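News > Lab Notes > Breakfast Table

Hello again from the Civura corner! It's been a busy December and I've mostly spent it laying the table, clearing it, and laying it again. We're collecting examples for the Grastine model, the one that's supposed to learn a whole breakfast job from start to finish (plates, toaster, fruit, the lot) instead of one small move at a time.

We got through 19 good runs yesterday before lunch, which is a record for me, and then threw out two where I'd bumped an item with my sleeve during reset. A run with a mistake in it is fine, by the way. I keep those if the arms recover, and I write down where it went wrong. What I don't want is 13 runs in a row with everything in the same spot, so please move things between takes! Tip the bottle over, swap the plates, shift the tray. The model gets lazy otherwise, and so do I.

The toaster is still the hard part. Bread sits differently every time and the grippers have to come in from the side without knocking the cereal. I'd love more examples of that from the afternoon crew, around eight would do nicely.

The table as it stands, with both arms out and a bagel or some bread in the slot:
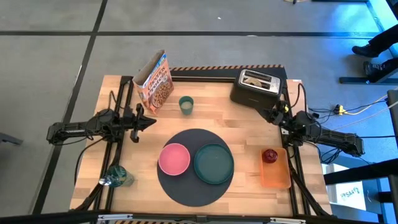

Next up: labeling

The Nanayakkara labels need a second pass before we train again. I've started on the toaster clips, so pick any other folder and put your initials on it.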